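**Yeoman revises depth limits for reusable totes**

Yeoman has published revision 5 of its specification for reusable open totes, the gray rectangular containers that many regional distributors use to move small goods between warehouses. The new text takes effect in January and replaces the version that most members of the Yeoman pool have been buying against.

The main change concerns internal depth. Revision 4 set a single nominal depth and left the tolerance to the supplier, with the result that totes from different molds stacked unevenly once they were mixed in the pool. Revision 5 fixes the tolerance at 2 millimeters, measured at the four corners and at the center of the floor. Totes must be conditioned at room temperature overnight before measurement, and the load must be removed at least an hour beforehand.

Floor sag is treated separately. A tote under full rated load may deflect by up to 3 millimeters at the center. The earlier limit applied only to new product. The revised limit applies throughout service life, and a tote that fails it at inspection must be withdrawn from the pool or downgraded to internal use by the owner.

Vanari and Lineso, the two largest suppliers to the pool, have both said that their current molds can meet the depth tolerance. Lineso will need to change the rib pattern under the floor of its long-format tote to meet the sag limit and expects to ship the modified part before the revision takes effect. Vanari has already moved to a heavier floor section and does not plan further tooling work. Neither company has announced a price change.

Clarkex, which handles washing and inspection for the pool, will add a gauge station to each of its wash lines. Totes will be checked after drying and before restacking. The company operates 26 lines, and the first of them are being converted now. Until a line has been converted, inspection there will continue under the revision 4 procedure, and totes passed under that procedure will remain valid until their next wash cycle.

Several smaller items are included in the same document:

- Rim flatness is now checked on a surface plate instead of with a straightedge.
- Drain holes are optional in the short format and prohibited in the long format.
- Color is restricted to gray for pooled stock. Other colors are allowed for totes that never leave the owner's site.
- Label recesses must be on both short sides. Adhesive labels may not be applied to the floor or the inside walls.
- Recycled content must be declared by the supplier, but no minimum is set.

The color rule drew the most comment during the review period. Some members use colored totes to separate returns from outbound goods and asked for an exemption. The final text does not grant one. It suggests clip-on markers in the label recess, and Yeoman will publish a drawing for the marker as a separate sheet.

Existing stock does not have to be replaced. Totes made to revision 4 can stay in circulation until they fail inspection, but new purchases for the pool must carry the revision 5 mark next to the mold date. Owners with over 5 percent of their stock rejected in a single quarter will be asked to submit a replacement plan.

The specification and the measurement sheets are available to pool members through the Yeoman document service. Members still holding printed copies of revision 4 should mark them as superseded when the new text takes effect.
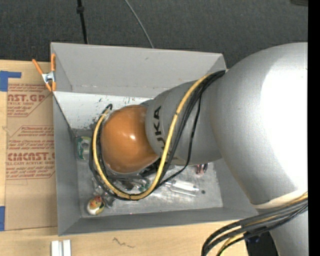 *An open gray bin on a tabletop, with a KUKA arm over it.*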